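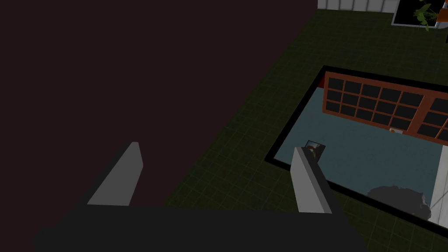 Rulton Tennis Club: questions we get asked a lot

Do I need to be any good?
Not at all! Plenty of our members had never held a racket before they joined, and the beginners' hour at 10am is one of the liveliest on the courts.

How many courts are there?
5, all hard courts, and 2 of them have floodlights, so you can carry on playing well into the evening (winter tennis under lights is brilliant, do try it).

Can I borrow a racket?
Yes. Ask Nathalie Campbell at the desk and she'll find one with the right grip size for you. Balls are provided in coached sessions. For your own games, please bring a tin.

What is the Plonmont Ladder?
Our singles ladder, and it's great fun. You can challenge anyone up to 2 places above you, and if you win, you swap places. Matches are best of three sets, with a tie-break to 10 in place of a third set if you both agree.

When is the summer tournament?
June. The main draw takes 40 players and there's a doubles event alongside it. Da-eun Ji does the draw and keeps the reserve list, so get your name to her early!

What happens if it rains?
We wait, we drink tea, and we get back out as soon as the courts are dry. Coached sessions lost to rain are moved to another date.

Can my children come along?
Please bring them. Juniors start at age 5 with smaller courts and softer balls.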